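Handgreifer mit weichen Backen selbst bauen

Anleitung aus der Werkstatt, Stand: March 14, 2021

Der Greifer in dieser Anleitung wird mit der Hand geführt und über einen Abzug geschlossen. Er hat zwei gebogene Finger, die außen starr sind und innen eine austauschbare Greifbacke tragen. Wer später einen Servo anbauen will, kann die Grundplatte so lassen, wie sie ist. Die Bohrungen dafür sind in der Zeichnung schon vorgesehen.

Ich habe bisher zwei Stück gebaut, beide zu Hause und mit Teilen, die auf einem gewöhnlichen Drucker mit beheiztem Bett gelingen. Der Entwurf geht auf die Zange Oltville zurück, die in vielen offenen Werkstätten kursiert. Die Fingerform habe ich geändert, weil die alten Finger beim Schließen oben aneinanderstießen, bevor die Backen überhaupt Kontakt hatten.

Was man braucht

Filament: PETG, schwarz oder was da ist. PLA geht für einen ersten Versuch, die Gelenkaugen werden aber nach einigen Wochen weich im Sitz.
Backen: TPU 95A, oder fertige Silikonpads zum Aufkleben.
Gelenke: M3-Schrauben mit Linsenkopf, dazu Stoppmuttern und dünne Unterlegscheiben aus Nylon.
Abzug: Bremszug vom Fahrrad, dünne Ausführung, mit Außenhülle. Ich verwende den von Plumetti, er knickt an der Umlenkung weniger schnell.
Rückstellung: zwei Zugfedern, Länge 30 mm. Meine sind aus einem Sortiment von Kohlhase.
Werkzeug: Inbusschlüssel, Ringschlüssel für die Muttern, Bohrer 3 mm und 3,2 mm, Rundfeile, Seitenschneider, etwas Silikonfett.

Finger drucken

Die Finger flach auf das Bett legen, mit der breiten Seite nach unten. Stützstruktur braucht es keine, die Durchbrüche sind so angelegt, dass die Brücken kurz bleiben. Vier Außenlinien, 30 % Füllung, Schichthöhe 0,2 mm. Mehr Füllung bringt bei dieser Form wenig, die Kraft läuft fast ganz durch die Außenlinien.

Der zweite Finger ist das Spiegelbild des ersten. Im Slicer spiegeln, nicht drehen. Ich habe beim ersten Mal gedreht und dann zwei linke Finger gehabt.

Nach dem Druck die Gelenkaugen mit 3 mm aufbohren und danach das Auge im beweglichen Teil mit 3,2 mm nacharbeiten. Von Hand bohren oder sehr langsam, PETG schmilzt sonst am Bohrer fest. Grate an den Durchbrüchen mit der Rundfeile wegnehmen, vor allem dort, wo später der Zug entlangläuft.

Backen drucken und einsetzen

Die Backen haben auf der Rückseite eine Schwalbenschwanzleiste und werden von unten in den Finger geschoben. TPU langsam drucken und den Rückzug fast ganz abstellen. Die Rippen auf der Vorderseite sind 1 mm hoch. Wenn sie beim Druck zusammenlaufen, ist die Düse zu heiß, dann in kleinen Schritten heruntergehen.

Die Leiste darf ruhig streng sitzen. Mit etwas Spülmittel rutscht sie hinein, und nach dem Trocknen hält sie. Kleben würde ich nicht, die Backen verschleißen und sollen sich tauschen lassen. Bei Silikonpads geht es nicht ohne Kleber. Dafür gibt es in der Datei eine glatte Trägerplatte, auf die das Pad kommt.

Eine helle oder kräftige Farbe für die Backen ist praktisch. Man sieht dann beim Arbeiten besser, wo der Finger aufhört und wo gegriffen wird.

Gelenke montieren

1. Finger, Nylonscheibe und Grundplatte auf die Schraube fädeln. Der Kopf zeigt nach oben, also zum Benutzer hin.
2. Stoppmutter aufsetzen und anziehen, bis der Finger klemmt.
3. Eine Vierteldrehung zurück. Der Finger soll unter seinem Eigengewicht gerade noch fallen.
4. Lenker einsetzen und genauso verfahren.
5. Beide Finger von Hand schließen. Die Backen müssen sich auf ganzer Länge berühren. Bleibt oben ein Spalt, sind die Lenker vertauscht.

Schraubensicherung habe ich weggelassen. Manche Sorten greifen den Kunststoff an, und die Stoppmuttern reichen aus.

Zug und Federn

Den Bremszug durch die Bohrung im Griff führen, dann durch die Außenhülle bis zur Umlenkrolle, und an der Wippe zwischen den Lenkern klemmen. Den Abzug dabei ganz nach vorn stellen. Erst wenn die Federn hängen, den Zug spannen. Macht man es umgekehrt, steht die Wippe schief und ein Finger läuft dem anderen voraus.

Die Federn werden an den äußeren Nasen eingehängt. Mit einer Schlaufe aus Angelschnur geht das leichter als mit der Zange. Beide Federn müssen gleich stark ziehen. Im Zweifel die Federwaage nehmen. Bei mir liegen sie bei 6 N in Ruhestellung.

Zug ablängen, aber nicht zu knapp. Ein Überstand von zwei Fingerbreit genügt zum Nachstellen. Endkappe drauf, sonst spleißt er auf.

Einstellen

Die Öffnungsweite wird mit der Anschlagschraube an der Wippe bestimmt, die Schließkraft über die Zugspannung. Zuerst den Anschlag. Ich stelle ihn so ein, dass die Finger offen etwas weiter stehen als das breiteste Teil, das ich greifen will. Danach den Zug so weit spannen, dass die Backen bei halb gezogenem Abzug zusammenkommen. Der restliche Weg am Abzug ist dann die Reserve für den Druck.

Ein Blatt Papier zwischen den Backen zeigt, ob die Einstellung stimmt. Es soll sich bei halbem Abzug noch herausziehen lassen und bei vollem nicht mehr.

Probelauf mit weichen Sachen

Holzklötze und Dosen greift fast jeder Greifer. Aussagekräftiger ist alles, was nachgibt: Schwamm, Stofftasche, gefüllte Tüte. Ich probiere auf dem Bett, weil eine weiche Unterlage beim Absenken verzeiht, wenn man zu tief kommt. Auf dem Tisch stoßen die Fingerspitzen sofort auf.
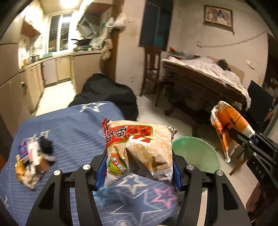 Beim Greifen von Tüten kommt es vor allem darauf an, wo die Backen ansetzen. Eine aufgeblasene Verpackung hat an den Schweißnähten kaum Dicke und in der Mitte ein Luftpolster. Fasst man an der Naht, dreht sich die Tüte weg. Fasst man am Bauch, verteilt sich der Druck auf die Luft, und der Inhalt bleibt heil, solange man nicht durchzieht. Die Reiscracker von 旺旺 sind dafür ein guter Prüfkörper: Durch die durchscheinende Folie sieht man die Cracker zwischen den blauen Backen und kann nach jedem Griff nachsehen, ob einer gebrochen ist. Bei einer undurchsichtigen Packung müsste man sie jedes Mal aufmachen.

Ich gehe dabei immer gleich vor. Greifer öffnen, senkrecht über die Tüte, absenken, bis die Backen seitlich am Bauch anliegen. Langsam schließen, kurz halten, eine Handbreit anheben, wieder absetzen, öffnen. Zusammen waren es 13 Durchgänge mit derselben Tüte, danach habe ich die Zugspannung nicht mehr verändert. Wer andere Federn einbaut, muss wieder von vorn anfangen.

Offene, schlaffe Beutel verhalten sich anders. Da ist kein Polster, die Folie faltet sich zwischen den Backen und rutscht. Besser ist es, den Rand zu fassen und den Beutel hängen zu lassen. Mit den Rippen quer zur Zugrichtung hält das recht gut, mit glatten Pads weniger.

Häufige Fehler

Ein Finger schließt früher als der andere.
Meist eine Feder, die zu stark zieht, oder ein Gelenk, das zu fest angezogen ist. Zug aushängen und beide Finger einzeln von Hand bewegen. Der schwergängige fällt sofort auf.

Der Abzug kommt nicht von allein zurück.
Außenhülle prüfen. Wenn sie an der Umlenkung geknickt ist, hilft nur eine neue. Ein Tropfen Fett am Eintritt bringt für ein paar Tage Besserung, mehr nicht.

Die Backe wandert nach unten aus der Führung.
Schwalbenschwanz zu klein gedruckt. In der Datei um 0,1 mm vergrößern oder eine Lage Malerkrepp auf die Leiste kleben. Die Lösung mit dem Krepp hält erstaunlich lange.

Finger federt nach außen, wenn man fest zieht.
Zu wenige Außenlinien. Nachträglich lässt sich das nicht beheben, der Finger muss neu gedruckt werden.

Knacken beim Schließen.
Bei mir war es die Nylonscheibe, die auf dem Grat der Bohrung saß. Gelenk öffnen, entgraten, wieder zusammensetzen.

Griffschale und Tragekomfort

Die Griffschale ist in zwei Größen in der Datei. Die kleine passt mir besser, obwohl meine Hand eher groß ist – der Zeigefinger kommt dann weiter um den Abzug herum. Wer länger am Stück arbeitet, sollte den Griff mit Lenkerband umwickeln. Nackter Kunststoff wird mit der Zeit rutschig.

Das Gewicht liegt vorn. Bis zu einer halben Stunde stört das nicht, danach merkt man es im Handgelenk. Ein Gegengewicht am Griffende habe ich versucht und wieder entfernt, das Ganze wurde damit nur schwerer.

Umbau auf Servo

Für den motorischen Antrieb wird der Bremszug durch eine Schubstange ersetzt. Der Servo sitzt dann auf der Grundplatte zwischen den Federn. Die Halterung ist für Servos in Standardgröße gezeichnet. Zum Einbau den Abzug abnehmen, die Wippe in Mittelstellung bringen und den Servo elektrisch auf neutral fahren, bevor das Horn aufgesteckt wird. Die Endlagen in der Software begrenzen, sonst drückt der Motor dauernd gegen den Anschlag und wird heiß.

Beim Netzteil nicht sparen. Mein erstes brach bei jedem Schließen so weit ein, dass der Mikrocontroller neu startete. Zum Nachmessen habe ich ein altes Multimeter von Sonel genommen, jedes andere tut es auch. Zwischen Netzteil und Servo einen Elko setzen und die Masse von Servo und Controller verbinden.

Die Steuerung beschreibe ich in einem eigenen Teil, der im June folgen soll. Bis dahin lässt sich der Servo mit einem einfachen Servotester bewegen, das reicht zum Einstellen der Endlagen.

Dateien

Finger links, Finger rechts, Grundplatte, Wippe, Lenker (zweimal drucken), Backe gerippt, Trägerplatte glatt, Griffschale klein, Griffschale groß, Servohalter. Die Grundplatte mit Brim drucken, sie hebt sich sonst an den Ecken.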